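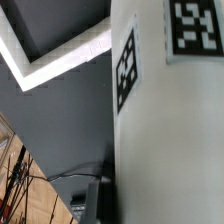 2024-04-07

Wall paint adhesion, Fanar primer, second round.

Panels from the February batch have now had their full cure. Cut the crosshatch on the two Trarkon boards first, then on the Bodolik ones. Same blade throughout, which I would not do again. The edges of the later cuts look ragged and I can't separate blade wear from brittle film.

Sanding: 400 grit before primer on set A, 300 wet on set B. Set A holds at the intersections. Set B lifts in flakes along the cut on 2 of 4 panels, always on the side that hung nearest the door. Kazimír thinks draft during flash-off. Possible. The logger was on the other rack, so there is no record of air movement or humidity at that end.

Topcoat on everything is the Barrientos matte off-white, unthinned. Film thickness not yet measured on B3 and B4 – gauge is with Renato Echeverría until he finishes the door samples.

Tape pull was done by hand at a low angle. Need to repeat with fresh tape, the old roll had gone stiff at the outer turns.

To do: new blades. Swap rack positions for set B and recoat. Ask Oravec for the dew point sheet, and relabel B2, the pencil has rubbed off the back.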